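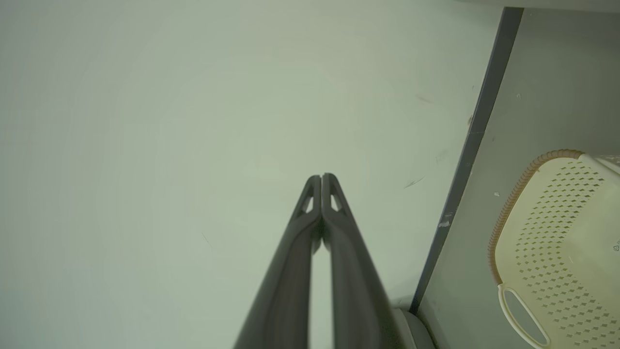

Renske Holm
Laundry and storage buyer, Laltley

Pronau Laundry Basket, cream white with tan-brown rim
Item no. 3678
Capacity: 45 liters

I have been buying laundry baskets for this shop for a long time, and I still get excited when a plain one comes in and everything about it is right. The Pronau is that kind of basket. It's plastic, it's cream white, it has a tan-brown rim, and the sides are covered in rows of small round holes. That's the whole design, and I love it!

The rim is where I'd start. Cheap baskets tend to have a thin top edge that digs into your fingers when the load is heavy (jeans, towels, a week of soccer shirts), and this one is rounded over so you can grab it anywhere and carry it across a room without changing your grip. The darker color also hides the marks a basket picks up from being handled all day. The cream part wipes clean with a damp cloth and a drop of dish soap.

Then the holes. They are small enough that socks stay in, and there are plenty of them, so air gets to whatever is inside. I wouldn't leave a wet bath mat in any basket overnight, but a shirt that's a little damp from the gym will be fine in here until the morning.

The handle is molded as part of the basket, so there is nothing to snap on and nothing to lose. It sits out from the side far enough for a whole hand, even in winter gloves if your washing machine is in the garage like mine.

What it holds

Forty-five liters is a good middle size. At my house it takes one full load of mixed colors with room to press down a sweater on top. Folded laundry goes in nicely too, and that's how I use mine most: clothes come off the sofa, get folded, go into the basket and travel to the bedroom in one trip. Jerseys and T-shirts lie flat along the bottom, so start with those and put the small stuff on last.
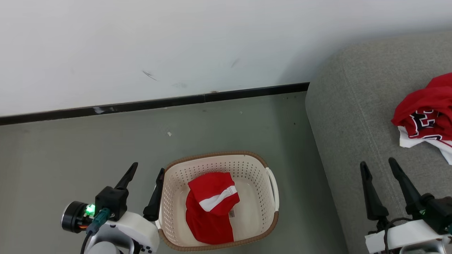

The Pronau on the floor by a gray sofa, with a folded red garment inside.

Where it lives

We get asked a lot whether it looks all right out in the open. I think so, yes. Cream and tan go with gray upholstery, with white walls, with most wood floors, and the shape is simple enough that it doesn't shout. Mine stands in the living room from breakfast until I remember it, often well past 9 p.m. If you prefer it out of sight, measure your shelf first and allow a bit of extra height for a full load.

It sits flat on a hard floor. On thick carpet it's steady as well, though you'll want to lift it and not drag it, as you would with any basket.

Goes well with

Dinametti sorting bags: soft cotton liners in 4 colors, useful if several people share one basket and you want to keep the piles apart. They tuck in under the rim. Wash them with the load.

Lü drying rack: folds flat, and when it's open the basket fits underneath, so you can drop things straight in as they dry. I bought this pair for my sister and then bought it again for myself.

Details

Material: plastic, one piece
Color: cream white, tan-brown rim
Sides: rows of small round holes
Handle: molded
Capacity: 45 liters
Longest side: 69 cm, measured at the rim
Cleaning: damp cloth, mild soap, or rinse in the shower
Not for: hot ashes, dishwasher, standing on (please don't, I've tried)

Care

Sunlight will turn any cream plastic a little yellow after a few summers. Keep the basket off a south-facing balcony and it'll stay nice for longer. If lint builds up in the holes, an old toothbrush gets it out in a minute or two.

Ordering

In stock at Laltley in the cream color shown. The next delivery comes in February, and we're hoping for a smaller size in the same shape then. Baskets ship nested when you order more than one, with a sheet of paper between them so the rims don't rub. Returns are fine as long as the basket is clean and hasn't been used. Send us the item number with your message and we'll sort it out.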